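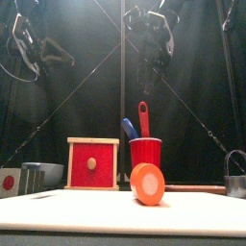
Small Kitchen Things: Questions We Get

Pudham Household Exchange, page kept by Bujar Halilović

Do I need a special holder for utensils?
No. A cup will do. Stores would like you to believe otherwise, and the Lidgate catalog has a whole spread of holders, most of which I would not give shelf space. If the handles stand up and you can tell one from another, you have a utensil holder.

Plastic cup or something heavier?
Depends what goes in it. A light plastic cup is fine for a couple of light handles. Put a steel ladle in there and it will go over sooner or later. People tell me a handful of dried beans in the bottom fixes this. I tried it and ended up with beans in the drawer.

Does color coding work?
I have my doubts. Red for meat, blue for fish, and so on, sounds good until a second person cooks in the same kitchen. If you live alone and have a good memory you might get something out of it. Bright handles are easier to find on a crowded counter, and I would leave the claims there.

What about little wooden boxes with a knob on the front?
I like them and I don't trust them. They collect rubber bands, dead batteries and one birthday candle. Before you bring one home, decide what goes inside. If you can't name it, leave the box for the next person.

Is felt on kitchen things a good idea?
Not near the stove, and not near anything that drips. It holds crumbs and it holds smells. The Onel leaflet says to "refresh with a damp cloth," which in my experience moves the stain over an inch.

How many small things can I bring to one exchange?
Up to 100 per household. We set the limit after somebody brought 107 and wanted every one of them tagged separately. Sets count as one if they arrive together and leave together.

Are stacking organizers worth the money?
Rarely. The Dimitriou rack holds less than the box it ships in. Measure your shelf first, then measure the thing, then wait until the next exchange and see if you still want it.

Should I keep small containers on the counter or in a cupboard?
Whatever you reach for before 8 a.m. can stay out. The rest goes behind a door. I know the magazines like a styled counter with a glass here and a board there. They don't have to wipe under it.
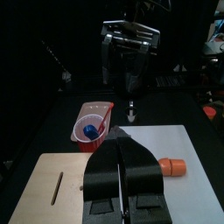
Joaquín Zúñiga disagrees about the counter: put it all behind a door and you'll buy a second one of everything, he writes, and he has three peelers to prove it. Fair enough. I would still call that a peeler problem.

Do you take cups with no lid, or lids with no cup?
Cups, yes. Lids, no. We have nearly 2000 lids in the back and I don't believe any of them fit anything.

Can I return something I took?
Yes, clean, at the July exchange or any after it. No tag needed.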